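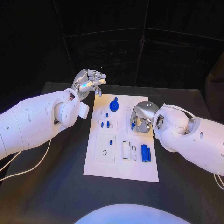
Blue parts and printed outlines on a white sheet, with a robotic hand held over one corner.

Receiver rankings are out again, and I still don't buy them

Every March the same lists land in my inbox. Somebody has watched a lot of college film, somebody else has a spreadsheet, and by the time they are done we have a numbered order of wide receivers that everyone treats as settled. Nestor Catacutan sits at the top of most of them this year. He may well belong there. I'd just like to hear a better argument than the one I keep getting, and the one I keep getting is his yardage.

Catacutan finished the season with 1,895 receiving yards. That is a big number and I won't pretend it isn't. But look at how he got it. His team was behind in most of its games by halftime and threw on nearly every down after that. Defenses with a lead sat back and gave him the ten-yard out all night long. He took it, as he should have. I watched the late games twice and kept waiting to see him beat a corner who was pressed up on him. It happened a few times. It did not happen enough for me to call him the safest pick in the class, which is what I read in three different places last week.
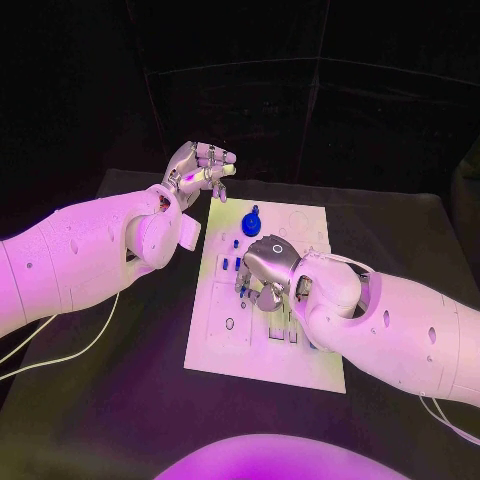
What the 100-catch club leaves out

The other thing people like to say is that he caught 100 passes. Fine. So did Cristóbal Urrutia, who played in a slower offense with a quarterback who missed the first part of the season, and you have to scroll a long way to find Urrutia's name. The knock on him is that he is "scheme dependent." I have been reading that phrase for years and have yet to see anybody pin it on a player they already liked.

Lorna Fajardo, who coached receivers at the high school level before she started writing for us, went back through Urrutia's third downs. She thinks he runs the better route tree of the two and blocks like he means it. She also thinks his hands are a problem on anything over his left shoulder, and she's right, he dropped two of those in the bowl game alone. I would take him anyway, a round later and a lot cheaper.

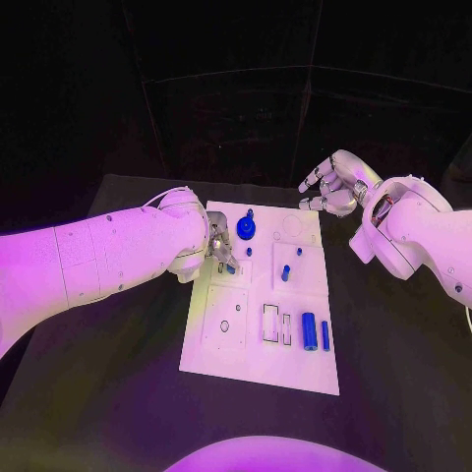

About that 40 time

Then there are the workouts. The Flanero camp put out a sprint number for Catacutan that had people shouting on the radio by 10 in the morning. It was hand timed, indoors, on their own track, by people who would like more players to sign up for the Flanero camp. Ask for the video and you get a highlight reel with music on it.

Rowena Malabanan wrote in to say I am too hard on these events and that teams know how to adjust for them. Maybe so. Teams also took a burner out of the Dastitz camp two years back on the strength of a number just like it, and he has been inactive most weeks since. He had fewer than 400 yards the last time I checked, and a good share of that came in one afternoon against backups.

My own order, for what it's worth, has Urrutia a hair behind Catacutan and both of them below where the lists have the top guy. I'll print the full thing next month, after the pro days. If Catacutan shows up and wins against press coverage, I'll move him up and say so. Send complaints to the usual address, and please include the game you watched.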